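Home Guides Paint Walls Floors Tools Contact

How to paint the corner of a room in two colours

When two walls of different colours meet in a corner, the line between them is the first thing that the eye finds. If the line is straight, the whole room looks well made. I painted my first such corner in the flat in Alvarado street, and I had to repeat it two times. In this guide I write down the method which I use now. It is slow, but it does not need special tools.

A pale wall beside a dark one is the most demanding combination, as every small error is visible.
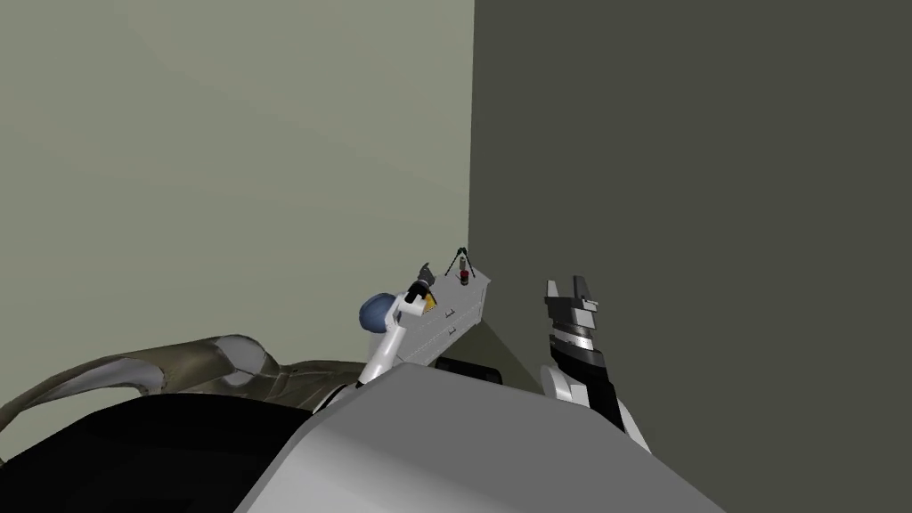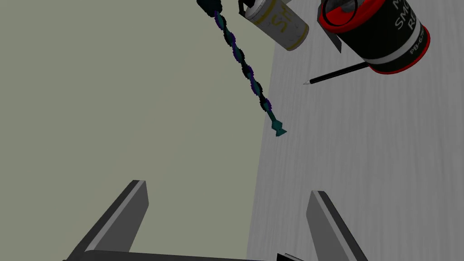
What you need

- two wall paints, matt, one pale and one dark
- masking tape for delicate surfaces
- a small angled brush and a short roller
- fine filler and a filling knife
- sandpaper, fine
- a pencil and a long spirit level
- a damp cloth and a dust sheet

For the dark colour I bought Gulitz matt in shade 1287. Any good matt paint will do. Please buy both paints in the same finish. If one is matt and the other has a shine, the corner looks like it belongs to two different houses.

Step 1. Look at the corner

Put the spirit level vertically in the corner. Many corners are not straight, especially in old buildings, where the plaster is thick and a little round. You must decide now if you will follow the corner or follow the level. My neighbour Flor Espinoza follows always the corner. I prefer a pencil line made with the level, when the difference is small. If the difference is big, follow the corner, because a straight line will then climb onto the wrong wall and you will see it from the door.

Step 2. Clean and fill

Wash both walls near the corner with a damp cloth and leave them to dry. Old corners often have a thin crack from the ceiling down. Open it a little with the knife, remove the dust, and press the filler in. Do not leave a thick layer. When it is hard, sand it softly with a folded piece of paper and wipe again.

Step 3. Paint the pale wall first

Paint the pale colour on its own wall and go over the corner, onto the other wall, for the width of the brush. You do not have to be exact here. Give two coats. Respect the drying time on the tin, and then wait one night more before you put any tape. I know this is boring. The tape pulls off fresh paint very easily, and then you begin again with the filler.

Step 4. Put the tape

Place the tape on the pale wall, with its edge exactly on the line. Work from the top to the bottom in short pieces, each one covering the end of the last. Press the edge with a clean filling knife or with your nail.

Step 5. Close the edge

This step I learned from Sheyla Tamayo, who paints stage walls for the Loltudura theatre. Take the pale paint again and brush a very thin coat over the edge of the tape. If there are small openings under the tape, the pale paint goes inside them and closes them. It has the same colour as the wall, so it cannot be seen. Leave it for 20 minutes or until it does not stick to the finger.

Step 6. Paint the dark wall

With the angled brush, paint a band next to the tape. Move the brush away from the tape, not towards it, and do not load it too much. Continue with the roller while the band is still wet, otherwise a frame of brush marks stays. Dark colours usually need 3 coats. I am sorry to say it, but with two you will see clouds in the evening light.

Step 7. Remove the tape

Pull the tape when the last coat is still a little soft. Begin at the ceiling and pull slowly, back on itself and away from the dark wall. If the paint stretches like skin, cut the edge lightly with a sharp knife before you continue.

Small corrections

Wait until the next day. Use an artist's brush and the colour which is missing, and rest your hand on a dry place. Keep a small jar of each paint with the name and the number written on the lid.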